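Gripper group, Monday, 2 p.m., back bench

I'm typing these up myself this month, so forgive the rambling. Present: me, Oda Sundqvist, the two people from Bakke, and Coten on the phone (bad line, most of what they said came through as static and I've left it out).

1. Last month's notes
Approved. Oda wanted it written down that the Burton arm was never "broken," it was waiting on a cable. So written!

2. Burton two-jaw vs. Sostetti hand
This ate up most of the hour. We've now logged 3,388 grasps between the two, same arm, same controller, and the argument hasn't moved much. Bakke like the two-jaw, which is quick and cheap and easy to swap, and I do see it. Oda likes the hand for anything round. I'm with Oda on bottles and with Bakke on boxes, which pleased neither side. We agreed to score them on separate sheets from now on and quit averaging everything together.

3. Controller
Coten's new firmware closes the fingers in 18 steps, and the old one took 32. Faster, sure, but Oda thinks it squeezes before all the fingers have settled. She'll run both versions on the same objects before the July visit.

4. Wrist camera
Long chat about glare. Shiny containers throw a big pale band right across the middle, and the color goes with it, so orange starts reading as yellow and the detector gets confused.

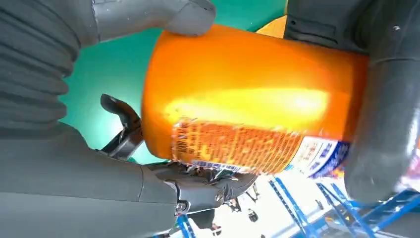
Bakke asked if we could just use matte objects. I said no, customers don't own matte objects! We'll try a lower exposure first and then a polarizing filter if that doesn't do it. Small print on labels is a lost cause at that range, so we're dropping label reading from the test list for now (I argued for keeping it and lost).

5. Actions
Oda: firmware comparison. Me: exposure settings, filter quote. Bakke: new score sheets. Coten: please find a better phone.

Closed at 3:10, next one same time, same bench.

Comments (2)

benchrat: Did you try moving the light before buying a filter? Fixed ours in an afternoon.

Oda S.: It was waiting on TWO cables.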